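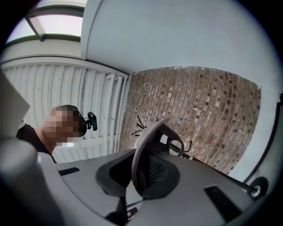
Search help topics Go

How often should gripper pads be checked on a shared hand-held tool?

goel_bench
We share one hand-held gripper between two shifts at Celevden. Is there a rule for how often the finger pads should be looked at? Our sheet just says "regularly".

sustton44
Every shift, before first use. Check the pad edges, then the screws, then the cable. Write it down with your initials. If a pad is lifting, tag the tool out and don't glue it back on yourself.

Plusivgate
depends what you grip tbh. we do ours every 5 days and its fine

sustton44
Fine until two shifts share it. Put an interval on the sheet, whatever you pick.

Last updated Thu 19 June

We use cookies to keep you signed in. Accept Manage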